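Section 5. Your first practice closure

By now you've got the Plomel pad out of its wrapper and the thread sorted by size, so we can get to the fun part! I'm assuming you're at a practice console and that Section 4 (clutching, camera control, parking the instruments) went fine. If it didn't, go back and give it another 30 minutes. I mean it kindly.

Before you start

Stick to dark thread for this one. I know the pale stuff looks elegant, but against a pale surface under a bright light you'll lose the tail every single time, and then you'll be hunting for it instead of learning anything.

Note: Mestar sells a practice spool that's fine for knots but a bit springy. Leave it uncoiled overnight if you can.

Tying the knots

1. Bring both edges of the cut together and check that they meet without tugging. If they won't, start with a shorter cut.

2. Pass the needle through one side, then the other, and pull until you have a short tail. Mine is always too long on the first go (Tiina Toivonen teases me about it, and her tails are perfect).

3. Make your first throw, a double wrap, and lay it flat. Go slowly here. You want the edges touching, with no puckering between them.

4. Add two single throws in opposite directions. Snug each one down before you begin the next.

5. Move along and tie a second knot the same way. Leave the ends loose for now, we'll deal with them in a minute. 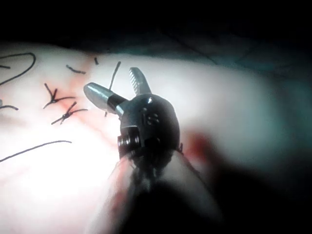 I like to stop at two knots and have a proper look before going any further. Zoom in, open the jaws, and don't touch anything for a moment. Is one knot sitting higher than the other? Are the edges rolling inward? You'll see far more at this point than you will once there's a whole row to look at.

Caution: Never grab the thread hard with the serrated part of a jaw if you still need that stretch for a knot. It frays, and a frayed strand will snap right when you're feeling proud of yourself.

Tidying up

6. Trim the tails one at a time, keeping the knot in view while you cut.

7. Pick up every loose piece and drop it in the Kallio tray. Stray bits love to get caught in the next knot.

8. Write down the pad number and how the knots held. Cuiping Fan's log sheet is on page 174, and I still use it myself.

If a knot slips, don't pull on it. Cut it out and go back to step 2.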